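Bench notebook, Jirudis bench, wet lab side. November

Started 7:40, Güven already in. Coffee machine down again, used the one upstairs.

Plan for today was the suturing block on the Rotus controller with the new handoff timing, then a talk with the three bench techs about the rota. Got most of the first and half of the second.

Handoff first. Old way: tech sits at the console the entire block, drives every throw, robot just follows the hands. New way: robot does needle pass and pull-through on its own, tech confirms before the knot, takes over if the thread looks wrong. So the console job goes from driving to watching. Sounds easier. Isn't, acording to everyone who has done it for more than an hour. Doğukan says his shoulders are better and his head is worse. Wrote that down word for word, want it in the Kodport report and not smoothed over.

Numbers so far this month: 358 stitches logged with the new timing, 184 of them with no takeover. The rest got a takeover at least once, mostly at the knot. Log doesn't say WHY a person took over, only when. Need a reason key. Güven wants a pedal, I want one button on the armrest. Ask techs, they're the ones pressing it.

Also takeover count must not become a score on people. Tekin's dashboard draft had a column per operator, sorted. Asked them to drop it. If taking over costs you a place in a table then you stop taking over, and then the data is junk and so is the stitching. They said fine, will believe it when I see the next draft.

Views from the block, black thread all through:

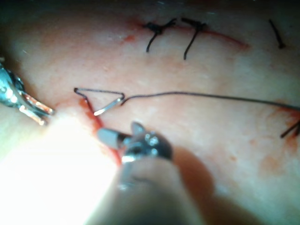
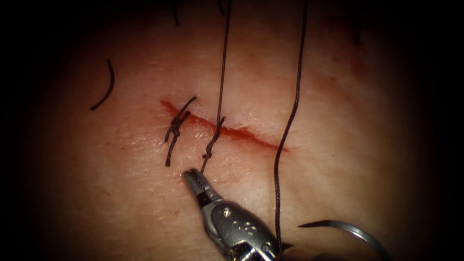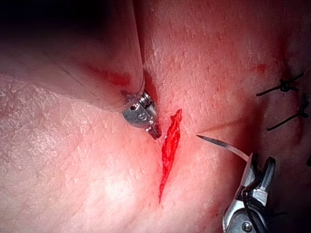
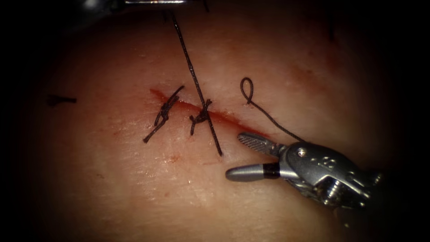 Notes on the above, not in order:
— thread management still the slow bit. Second one has a long strand hanging right of the stitch being tied, needle down in the corner. Tech has to keep track of both.
— glare bottom left in the first one, bad. Can't judge tissue under it. Turn lamp down or move it, Güven to try the diffuser from the old rig.
— loop standing up by the instrument in the fourth. Planner should have a check for slack before anything else moves near it. Doesn't have one yet.
— third is the best for needle position against the wound edge, use this angle in training slides.
— cut fragments lying on the surface in two and four. Who clears them? Used to be whoever was driving. Under the new split it's written down for no one. Put it on the between-blocks list, person at the table does it, arms parked.

Rota talk, 11:15 to lunch. Two techs want shorter watch turns. Currently 100 minutes, which was fine for driving since you were busy. For watching it's too long, attention goes soft. Trying 50 on / 50 off from next week, off time = table prep, thread and needle stock, labeling the takeovers from the turn before while they are still fresh. That last one is real work and needs to be in the job description, at the moment it's being done as a favor.

Skills question came up too. If the robot does the passes, do people lose the hand for it? Doğukan thinks yes, within a couple of months. Agreed to keep 6 fully manual stitches per person per shift, logged separately so they don't get mixed in with the rest. Güven not happy about lost throughput. Told him a takeover by someone out of practice costs more. He went quiet, taking that as a yes.

Training for the new starter: was going to put her straight on watching. Changed my mind. Manual driving first, then watching, otherwise she won't know what a bad pull looks like from the console.

One to copy into the handbook, people keep asking it in the hallway:

Does the new setup mean fewer techs on the bench?
Same number for now. One at the console and one at the table per block, as before, with the hours inside the shift split differently. Staffing gets looked at again when the pilot closes, and the techs are in that meeting.

After lunch: controller restart took forever, lost most of an hour. Restart log saved on the shared drive under Rotus. Tekin called back re dashboard, missed it.

To do
reason key — mock up both pedal and button
slack check, open ticket
diffuser (Güven)
rewrite tech job description, send round before it goes to HR not after
order black thread, last box is opned
call Tekin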